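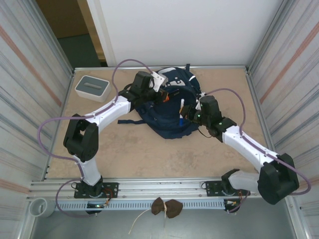
November, bag task, notes from the afternoon block

Back on the backpack today after the long detour through cable routing, and I want to write this down before I forget which of my opinions changed. The goal is the same as before: put small things into a soft bag and take them out again, both arms, driven from the leader pair. With the navy bag lying on its side between the grippers and the white and blue stick standing up out of the opening, you'd think the hard bit was the stick. It's the bag. Every time I commit to a grasp on the opening the whole thing wants to come along for the ride, so one arm spends most of its life being a paperweight, and I have to remember to keep it there while my other hand is doing the fun part.

Target for the block was 35 demonstrations I'd be happy to train on. I got there, but it took the whole afternoon and a fair bit of coffee. The first 5 went in the bin because I was still driving like I do on the rigid bin task, where you can come in fast and let the contact sort you out. Fabric gives you nothing back. By the time you notice the fingers have closed on a fold instead of the edge you wanted, you've already pulled, and then you're into a recovery. I kept two of the recoveries in a separate folder called lader_recover. I know we argued about that! My view hasn't moved: if the policy never sees a slipped grasp it will have no idea what to do after one, and it's going to slip. But I'm not mixing them into the main set until somebody other than me has watched them.

Things about the driving itself:

The leader arms feel heavier than they did on the Prenley setup. I had the gravity compensation turned down from the last task and didn't notice for ages, I just thought I was tired. Turned it back up and my wrists stopped complaining. Please look at that setting before you start, it lives in the session config and it does NOT reset on its own.

Slow hands on the approach, quick hands on the close. If I close slowly the fingers push the cloth away ahead of them and I end up pinching air. Coming in a touch deeper than looks right, then closing in one go, was the biggest improvement of the day.

Pick a holding arm and stay with it. For a while I was swapping, left holds, right holds, whatever felt handy, and when I played the episodes back it looked like two different tasks. From now on left arm holds, right arm works, and if the bag ends up in a spot where that's silly I reset it and start the episode over.

No dithering. I have a bad habit of hovering over the bag while I make up my mind, little circles, tiny corrections. The policy from the Lacroix runs learned exactly that from me - it would hang there and wobble like it was thinking. So now I decide before I press the pedal. If I change my mind halfway, I scrap it.
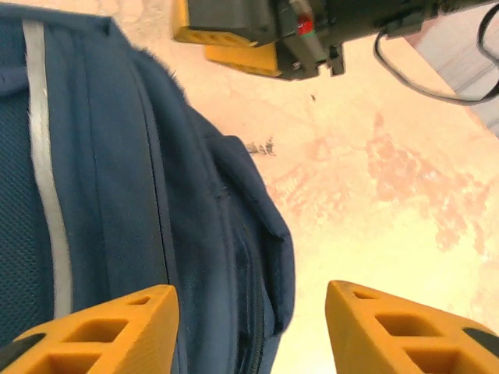 The other thing I keep going back and forth on is where to look while driving. From my chair I get a nice overall sense of both arms, and it's tempting to do everything by eye. But the policy only gets the camera feeds, and if I'm reacting to something that none of the cameras can see then I'm teaching it magic. So for one stretch I turned my chair sideways and drove from the monitor only, mostly off the wrist views. It was miserable to begin with (depth is a guess, and I bumped the table more than I'd like to admit), but it got better, and the episodes from that stretch look calmer to me on playback. Fewer sudden lunges. I'd like to do the next batch entirely that way and see if it makes a difference to the trained thing or only to my neck.

Zippers: not today. I had a go at one between episodes, no recording, just to see. Getting hold of the pull is fiddly but possible. Keeping the fabric taut so the slider will run is where I come unstuck, you want to tug along the seam and the bag just folds toward you. Might be worth clipping a bigger loop on the pull as a training wheel, then taking it off later. Parking it.

Resets are eating us alive. Driving is maybe the smaller half of the work, the rest is me leaning in, putting the bag back, thinking "is that different enough from last time?" and sitting down again. I've been changing the bag's angle and how slumped it is, and I try to be lazy about it on purpose, sort of drop it and leave it. When I arrange it neatly it ends up the same way every time without my meaning to.

Software gripe: the recorder dropped the tail of an episode again, same as last month. It happens when I hit the pedal to end and the next episode starts too soon. Waiting a beat gets around it. I've put a note in the Lestus tracker but if you've got a proper fix sitting on a branch somewhere, please merge it.

Left to do:

Trim the starts. I leave a long pause at the beginning of nearly every one and it's dead time.

Watch the kept set at double speed and throw out anything where the holding arm wanders.

Train a short one overnight on today's set alone, recoveries out, so we have something to compare against.

Then the same again with recoveries in, if whoever reads this agrees. Write your vote under this entry, pen is on the string.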